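3.2 Student payload contest: entries and scoring

Entries for the Temba youth round closed on 18th February. 40 teams sent a proposal, 23 got through the first sift (Nzioka, internal note). Each team had to fit an experiment into a 500 g box for the Jornia high-altitude balloon — no exceptions on mass. Scores out of 12, two judges per entry, third judge if they differed by more than three.

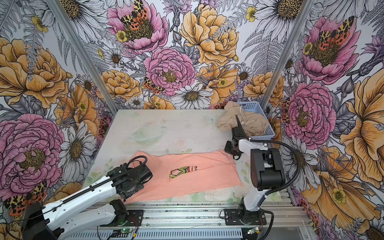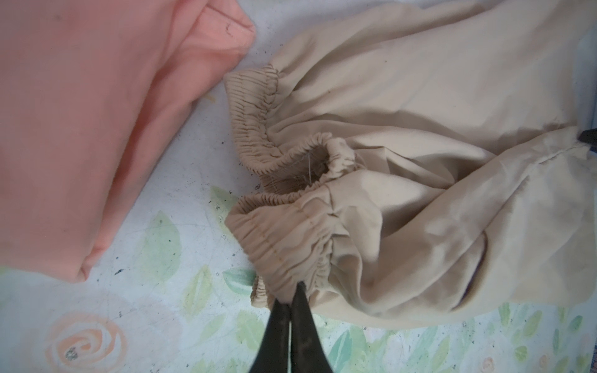 Figure 4. Tabletop workspace with two robot arms and patterned walls (first); gripper fingers holding a beige garment at the cuff (second).

3.3 What the judges disagreed on

Mostly cost. Clirent's budget template was filled in differently by nearly every school, so totals can't be compared directy. Originality scores closer together. Elibariki Nzioka re-marked the plant growth entries in July, small changes only, ranking the same at the top. Flinar teams left out — late forms.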